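Print this page | E-mail this page

Learning to Slide: What We Found Out About Kart Drifting at Bedlow
Student project report by Zsófia Bakos
Waltomport, 12/12/20

Why I picked this project

I have loved motorsport since I was little, but until this year I had only ever watched it. When our teacher told us to choose a skill and study how a beginner learns it, I knew right away I wanted to do something with wheels! Regular drift cars were out (none of us has a license yet), so our group went for drift karts at the Bedlow indoor track. They are electric, low to the floor, and have hard plastic sleeves over the rear tires so the back end slides very easily.

My question was simple: does a new driver improve faster by practicing one corner over and over, or by driving the whole lap from the start?

How we set it up

There were 4 of us in the group. Swati and I did the single corner practice, and the other two drove full laps. We had 6 sessions in August, each one 11 minutes long, which sounds short until you feel your forearms afterward. The staff let us use the small layout, with a hairpin at one end and a long left-hander along the back wall.

For every session we wrote down lap times, spins, and a score for how well the driver held the slide through the hairpin. The score was given by whoever was standing at the fence, so it is not perfect science. We did agree on the rules first: a full slide from entry to exit got 2 points, a partial slide got one, and a spin or plain grip driving got zero.

What happened

The first session was chaos. I spun at the hairpin so many times that I stopped being embarrassed and started laughing inside my helmet. My mistake was looking at the cone right in front of me. Once the instructor told me to look at the exit and let my hands follow, the kart started to feel like it wanted to go there (what a feeling!).

By the third session Swati and I were clearly ahead on hairpin points. She was smoother than me with the throttle and could hold the kart sideways with tiny changes of her foot. I kept jumping off the pedal, and the rear would snap back the other way. 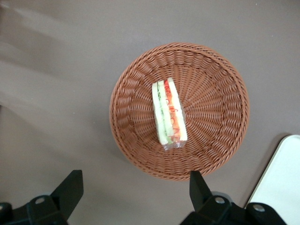
The full lap pair caught up in the later sessions, and on lap times they beat us. They had learned how to link the hairpin to the long left-hander, and we had never had to think about what came next. When we all switched to full laps for the last session, I was great in one corner and lost in the other!

What I think it means

Single corner practice taught us car control quickly and gave us confidence. Full laps taught rhythm. If I did it again I would start everyone on one corner and move them to the full layout after the second session. I would also use the same person as the scorer every time, and I would write down which kart each driver had, as one of them pulled to the right and we only noticed near the end.

Next I want to try the outdoor track at Jinencombe, where the surface is rougher and the karts slide less. Swati has already said yes.

Sign up for our newsletter to get new student reports by e-mail.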